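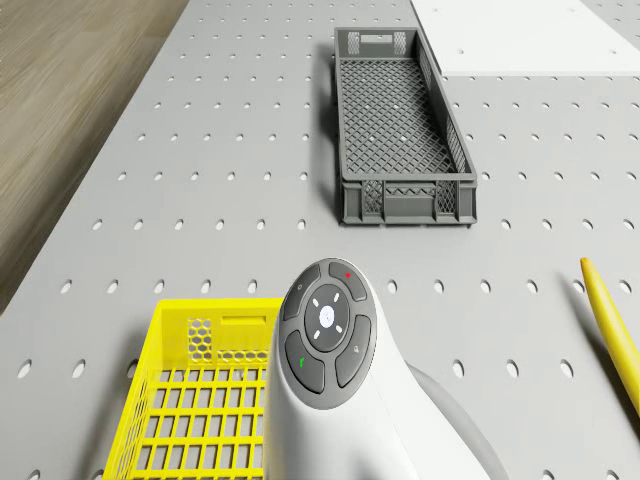

Veltbridge shared workshop members have moved their tabletop arm project into simulation while the physical bench is rebuilt. The model, maintained by Hollis Calloway and Zorica Stojanović, covers the perforated table, the white arm and the plastic containers used for sorting trials, including a dark gray crate with lattice walls and a yellow basket.

The hole pattern in the table serves as the position reference. Calloway said the first version of the model placed the arm base 19 mm off the pattern, an error that carried through to every grasp near the crate wall. The base offset has been corrected and the collision shapes for both containers redrawn. Mesh walls are now treated as solid panels — the full lattice geometry slowed the solver too much on the workshop's one desktop machine.

The group has logged 279 simulated runs since September. Stojanović said most of the failures came from the gripper approaching too low and touching the container rim. Approach height is now set per container in the configuration file.

Damir Halilović is building the new bench from salvaged steel frame sections. Two mounting plates still have to be drilled. The arm will be bolted down once the plates fit, and the same motion files will be run on the hardware at reduced speed. Control code is kept in the workshop's Mindel repository, open to all members.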